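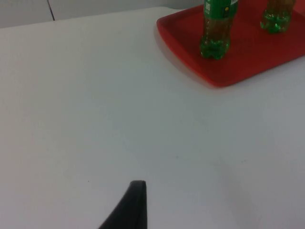
Wrist camera view, bottles on the red tray, gripper finger at the bottom

Open day at Holroyd – anyone else go?
Started by badville_ben, 6 September 2018

badville_ben
Went to the Holroyd open day with my daughter. It was the one at the Badville unit, not the main office. We were in the second group of the morning and got a bit under an hour inside. Most of it was a talk, then they took us through to see the arm moving drinks bottles between a tray and the table. They had the wrist camera up on a big screen, so you saw what the arm saw. The picture at the top is from that screen.

Imogen Blackburn did the talking and she was good. She didn't dress it up. She said they had done 300 goes at the bottle job since May and the arm got 85 per cent of them right. I thought that was fairly low for something you show the public, but my daughter was impressed.

kettleside
I was in the afternoon group. Same talk, I think, but we were told 70 per cent. Did she say 85 to you?

badville_ben
Yes, 85. I wrote it down.

kettleside
Then one of us has it wrong or there are two numbers. Ours was Hayley Haworth, and she said it while the arm was running.

R_Tansley
There are two numbers. 85 is for getting hold of the bottle, 70 is for getting hold of it and standing it up again where it should go. It was on the handout, second page. They are not the same test and I don't think either speaker made that very clear.

badville_ben
Thanks. I didn't pick up a handout.

morrow
I'll be the one to say it. I drove for more than 23 miles to watch a machine think about a fizzy drink. A lad on a bottling line would have cleared that tray before the arm had lined itself up. Naltus had packing robots going at full speed at their open day and you could hear the floor shake. Holroyd is years behind.

R_Tansley
The Naltus machines do one thing in one place. Shift the tray a hand's width and they stop. Holroyd move the tray between goes on purpose and the arm has to find the bottles again from its camera. You can't compare the two.

morrow
I can compare them, I was at both. If I ran a warehouse I know which I'd buy.

R_Tansley
For a warehouse, so would I. Holroyd aren't selling to warehouses. The talk was about kitchens and care homes, where nothing is ever in the same place twice.

kettleside
Have to side with morrow a little. The waiting was hard going. Our group had children in it and they had lost interest after the first few goes. A chair or two would have helped as well.

On the technical side, does anyone know why they use see-through bottles? I would have thought a plain box was easier to start with.

Jumau_fitter
It is easier, and that's why they moved off it. I work with cameras at Jumau (nothing to do with Holroyd). Clear and tinted plastic is awkward because the light goes through it and bounces about, and a shiny tray adds reflections of its own. The green base and the label give the software something to go on. Take the labels off and I expect that 70 would drop a fair bit.

The other thing with a wrist camera is that it loses the top of anything tall once the arm is down low. You can see it in Ben's picture, the bottles go out at the top. So it either has to remember where the neck is or go back up for another look.

badville_ben
That makes sense of something. On our visit it kept going up and down and I took it for a fault.

Jumau_fitter
Could have been that too – I wasn't there.

morrow
So it's slow because the camera is in the wrong place. Put one on the ceiling.

Jumau_fitter
Then the arm gets in the way of it. Plenty of people use both.

kettleside
Does anyone have that handout as a scan? And did they say if there's another day planned?

R_Tansley
I'll scan it at the weekend. Hayley Haworth told us the next one is in May, booking by email, and the groups will be smaller.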